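19th November – storefront claim service, free-game promo prep

Load run 2 against the claim endpoint on the Kilton build. Same setup as the first run: 25 simulated regions, one free title, all regions opening at the same moment. Peak reached 795 claims per second before the queue started shedding. The first run fell over at 356, so the change to the session cache is worth keeping.

Failures are now nearly all in the entitlement write. The claim page loads, the button responds, the receipt email goes out, and the game does not show up in the library until the next sync. Users will read that as a failed claim and click again. Duplicate claims are rejected correctly, but each one still costs a database lookup. Need a "claim pending" state on the page before the December giveaway.

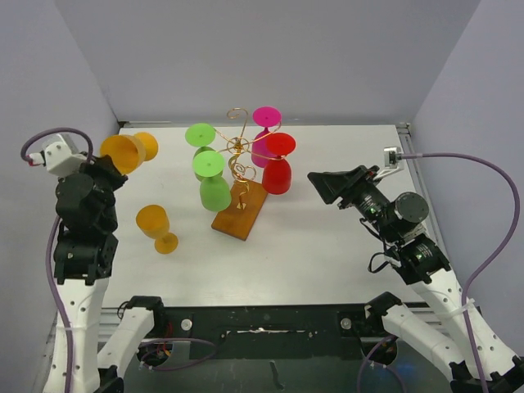

Photo: Saxena

Age gate: the check runs again on every retry. It should be stored for the session. Ticket opened, low priority, though it does add to the load at peak.

Countdown timer is wrong for anyone whose system clock is off. It reads local time and converts. Switched it to server time on the test branch. Offer end now matches in all regions, including the two with half-hour offsets.

Torex launcher: library refresh is still on a fixed interval. Tried forcing a refresh after a successful claim. Works on a clean install, does nothing on an upgraded one. Suspect the old config file is not being overwritten. Not confirmed.

Wimex add-on bundle: claiming the base game while already owning the bundle gives a generic error and no receipt. Expected result is "already in library". Reproduced on both test accounts. The ownership check looks at the base product ID only and misses the bundle ID.

To do:
Rerun load with the pending state in place
Diff the config files, clean versus upgraded
Bundle ownership check – fix before any further load tests
Ask for longer log retention on the queue, current logs roll over before the run ends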